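Running Shoe Fitting and Returns: Frequently Asked Questions

Zernonden Running, last updated in June

These are the questions we get most often at the counter and by email. If yours isn't covered, write to the shop and Tala Zoubi or one of the floor staff will answer, usually the same day.

FITTING

Do I need an appointment for a fitting?

No. Walk-ins are fine whenever we're open. If you want a longer session with time on the treadmill, book the last slot at 5:30 p.m. or come before noon, when the shop is quieter. A basic fitting takes 17 minutes if you already know what kind of running you do. First-time runners should plan on more.

What should I bring?

The shoes you run in now, even if they're worn out, and the socks you normally wear. If you use insoles or orthotics, bring those too. We have loaner socks in two thicknesses.

Can I get fitted if I don't run yet?

Yes. Plenty of people buy their first pair before they've run a step. Tell us what you plan to do (walk to work, train for a 5K, use a treadmill) and we'll start from there.

How do you measure feet?

Length and width of both feet, standing up, with your weight on them. Then we look at the volume of the foot over the instep, which matters a lot for lacing. We fit to the larger foot.

Why is my running shoe size different from my dress shoe size?

Most runners go up a half size, and some go up a full size. Feet swell during a run and slide forward a little on downhills. You want a thumb's width between your longest toe and the end of the shoe. Your longest toe may be the second one.

Do you do gait analysis?

We watch you run for a minute or two on the treadmill and can play it back slowly on a tablet. It's useful for spotting a shoe that's clearly wrong for you. It is not a medical exam and we won't tell you why your knee hurts. For that, see a physical therapist. Marit Granström runs a drop-in evening at the Amoah clinic two doors down and takes runners of all levels.

Do you fit children?

Yes, from youth size 1 up. We don't recommend buying more than a half size of growing room. A loose shoe gives blisters and makes the ankle work harder.

CHOOSING A SHOE

Neutral or stability?

Start with what feels comfortable. A stability shoe has firmer material or a raised wall on the inner side to slow how far the foot rolls in. Some people like that and some find it annoying after two miles. If you've run in neutral shoes for years without trouble, there's no need to change.

What does "drop" mean?

The difference in height between the heel and the forefoot, in millimeters. Going from a high drop to a low one puts more load on the calf and Achilles. If you're switching, use the new pair for short runs first and keep the old ones going for a few weeks.

What's the difference between the Asasine and the Asasine Wide?

Only the upper and the last are different. The foam and outsole are the same. The Wide has more room across the ball of the foot and a slightly deeper toe box, but the heel is the same width, so it doesn't slip on people who have a wide forefoot and a narrow heel. It comes in fewer colors.

Is the Ekico a trail shoe?

It's a road shoe with a bit more rubber underneath. It handles gravel paths and dry dirt well. On wet roots or mud it doesn't have enough bite and you'd be better off with a shoe that has real lugs.

Do I need a carbon-plated shoe?

Not for training, and not for your first race. They're stiff, they cost more, and the foam wears out sooner. If you're chasing a time in a half marathon or longer, try a pair on and run in them at least twice before race day.

Are waterproof shoes worth it?

For winter walking and slow runs in slush, yes. For summer, no. Water that comes in over the collar stays in, and the shoe takes much longer to dry than a mesh one.

Can I use running shoes for basketball or tennis?

We'd advise against it. Running shoes are built to go forward. They have high, soft foam and little support on the sides, so a hard cut can roll your ankle. Court shoes sit lower and have a firmer edge.

How heavy are the shoes you carry?

It varies a lot by size. The heaviest pair on our wall is a men's 14 trail shoe at 576 grams each. Weights on the shelf cards are for a men's 9 or a women's 7.

WEAR AND REPLACEMENT

How long does a pair last?

Somewhere between 300 and 500 miles for most daily trainers. Heavier runners and people who scuff their heels will be at the low end. Signs it's time: the outsole is worn through to foam, the shoe leans to one side when you set it on a flat surface, or your legs feel beat up after runs that used to be easy.

Should I rotate two pairs?

If you run four or more days a week, it's a good idea. The foam gets a day to recover and the shoes dry properly. The second pair doesn't have to be the same model.

Can I stop my heel from slipping?

Try the extra eyelet at the top of the shoe. Run the lace straight up through it on each side to make a small loop, cross the laces through the opposite loops, and pull down before you tie. Ask at the counter if you'd like to see it done. If the heel still moves, the shoe is probably the wrong shape for you.

What do you do with old shoes?

We have a bin by the door. Pairs that still have some life go to Rekha Malhotra's youth track group, which sorts them by size. The rest are sent for recycling. Please tie the laces together so pairs don't get separated, and knock off the mud first.

RETURNS AND EXCHANGES

Can I return shoes I've run in?

Yes, within 30 days, for store credit or an exchange. We want you to try them outside. Pairs with cuts, burns or heavy damage aren't covered. Unworn shoes in the box can be returned for a full refund within 60 days.

Do I need my receipt?

It helps. If you gave us your email or phone number at checkout we can look up the sale.

What about sale items?

Sale shoes can be exchanged for another size if we have it. They can't be returned for cash once worn.

My shoe came apart after a few weeks. What now?

Bring it in, or send photos of the sole, the upper and the size label. Detlef Eichhorn handles warranty claims with the makers. Most are settled in 19 days or less. You don't need the original box.

Can someone else return a pair for me?

Yes, as long as they have the receipt or your order number. Credit goes back on the account it was bought from.

CLEANING AND CARE

Can I put running shoes in the washing machine?

Please don't. Hot water and tumbling weaken the glue, and the foam soaks up detergent that's hard to rinse out. Wash them by hand with cool water, mild soap and something soft. 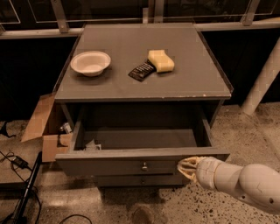

A sponge, a paper bowl and a dark bar on a gray nightstand.

What's the best way to dry them?

Pull out the insoles, loosen the laces all the way and stuff the shoes with newspaper. Change the paper once after an hour or two. Keep them away from radiators, dryers and direct sun on a car dashboard.

How do I get rid of the smell?

Dry them fully between runs. That takes care of most of it. Baking soda left in overnight helps with the rest, and so does replacing the insoles. Sprays cover the smell for a day or so.

How do I clean a white knit upper?

Dab, don't scrub. Knit fuzzes if you go at it with a stiff brush. Work in from the outer edge of the stain and blot with a dry cloth. Grass stains may fade but often don't come out completely.

Can I wash the laces?

Yes. Put them in a mesh bag on a cold cycle and hang them up to dry. New laces in standard lengths are at the register. For most shoes with six or seven pairs of eyelets, a lace of about 121 centimeters will do. Measure the old ones if you're not sure.

GROUP RUNS AND OTHER QUESTIONS

Do you host group runs?

Yes, every week at 6:15 p.m. from the front door. There's a three-mile loop and a five-mile loop, both on sidewalk and park path. Yolanda Kasprzak leads the shorter one and stays with the last runner. You don't have to buy anything or sign up. From October through March, bring a light or wear something reflective.

Can I try shoes on the group run?

We usually have a few demo pairs in common sizes. Come 20 minutes early and leave a shoe or a set of keys with us. Demo pairs are not for sale.

Do you offer a discount for clubs and school teams?

Members of local running clubs get 10 percent off shoes at regular price. School teams should have the coach contact us before the season starts, as spikes have to be ordered ahead.

Can you order a size you don't have?

In most cases. It takes a week or so, and there's no deposit on current models. We'll call or text when the pair comes in and hold it for ten days.

Do you sell gift cards?

Yes, in any amount, at the shop or by phone. They don't expire. They can be used for race entries we sell at the counter as well as for gear.

Is there parking?

There's free parking behind the building, entered from the alley. Street parking in front is metered until 6 p.m. Bikes can be locked to the rack by the side door.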